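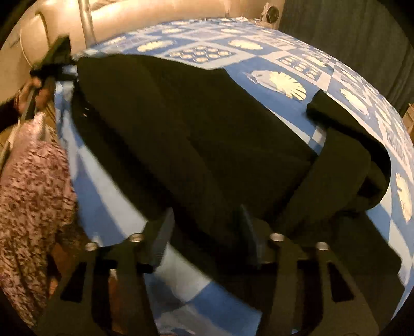 The seashell cloth on our round table, with a black garment bunched on it.

I've had the Pukley tablecloth on the go since March and I keep getting asked about it at the shop, so it finally gets its own page. It's a light blue and white check with cream shells printed in the squares – a big scallop, a fan-shaped one, and little panels of dots in rows that my neighbour swears are coins. I reckon they're shells too. Have a look and make up your own mind!

We call ours the laundry table as much as the dining table, and I do most of my folding on it after tea. Dark clothes are the real test for me. A black jumper shows every bit of fluff going, and I can spot it straight away against the pale colours (then out comes the lint roller).

Forano make it in 2 sizes, and the round one is what we stock. It drapes nicely over a curved edge without you having to fuss with pegs or clips. Ours has been through the wash around 7 times, cool cycle, line dried in the shade, and I give it a quick iron on the back while it's still a bit damp.

The colour is called Allmont Blue on the label. There are matching napkins in packs of 3 as well, but I've only got a few packs left out the back, so send me a message before you drive over. Pick-up is from the Gebretsadik Arcade shop, any time before 3 in the arvo.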